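# Kovotham Carry-On Luggage Scale and Travel Adapter Set

Item group: travel accessories
Sold by: Cindoren Travel Supply
Packed as: one scale, one adapter, one strap, one pouch

The Kovotham set combines a hanging luggage scale with a plug adapter for travelers who change countries during one trip. Both parts fit in a zippered pouch that goes in the outer pocket of a cabin bag. The set is intended for stays in hotels, guesthouses and short-term rentals, where outlet types vary and a floor scale is rarely provided.

## Scale

The scale reads in pounds or kilograms. Hold the unit button for 4 seconds to switch between them; the last setting is kept when the power goes off. Maximum load is 53 kg. Above that limit the display shows a row of dashes and the reading is discarded.

To weigh a bag:

1. Pass the strap through the top handle of the bag and close the hook.
2. Press the power button and wait for zero.
3. Lift with both hands until the bag is clear of the floor.
4. Hold still until the tone sounds, then set the bag down. The reading stays on the display.

The strap is rated for the full load. Do not replace it with cord or with a strap from another scale. Airline scales are the ones that decide the fee, so leave a small margin when a bag is close to the allowance.

## Adapter

The adapter has sliding pins for the outlet types used in North America, the United Kingdom, most of continental Europe, and Australia. One set of pins can be extended at a time. Push the slider until it clicks before inserting the adapter in the wall.

The adapter does not convert voltage. Check the label of the appliance before connecting it. An appliance marked 100–240 V can be used in any of the regions listed. An appliance marked for a single voltage should be used only where the local supply matches.
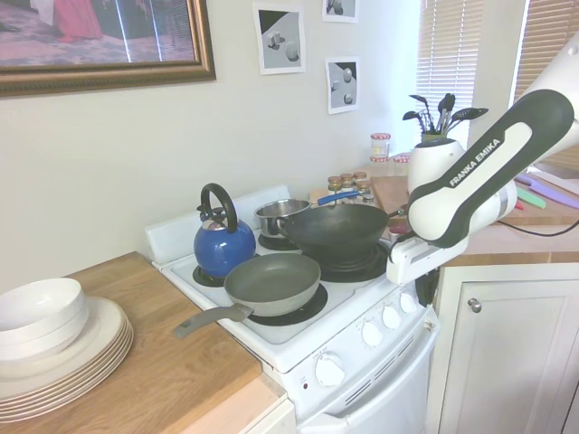 Maximum power through the adapter is 600 W. Phone chargers, laptop supplies, camera chargers and electric toothbrushes are well within this limit. Hair dryers, travel irons and most heating appliances are over it and will blow the fuse. A spare fuse is stored behind the small door on the underside. Unplug the adapter before opening the door.

The adapter has no ground connection. Appliances with a three-pin grounded plug will not fit and should not be forced.

## Specifications

| Item | Value |
|---|---|
| Scale, maximum load | 53 kg |
| Scale, battery | CR2032, included |
| Adapter, maximum power | 600 W |
| Adapter, USB ports | none |
| Strap width | 16 mm |
| Pouch closure | zipper |

## Care and storage

Wipe the scale and adapter with a dry cloth. Do not rinse either part. Remove the battery if the scale will be stored between seasons. The pouch can be washed by hand and should be dried flat.

The scale may be packed in checked or cabin baggage. Rules on spare batteries differ between carriers; check with the airline before packing extra cells.

## Ordering and spares

Replacement straps and fuses are sold separately under the Tesfamariam spares line. Straps from sets sold before the May revision have a narrower buckle and do not fit the current scale. If you are unsure which version you have, look for the letter R on the back of the scale, below the battery door.

Group orders for tour operators are handled by Nga Lại at the sales desk. Returns and warranty claims go to Ayantu Gidey; include the order number and a short note on the fault. Sets bought through Inbridge must be returned to Inbridge.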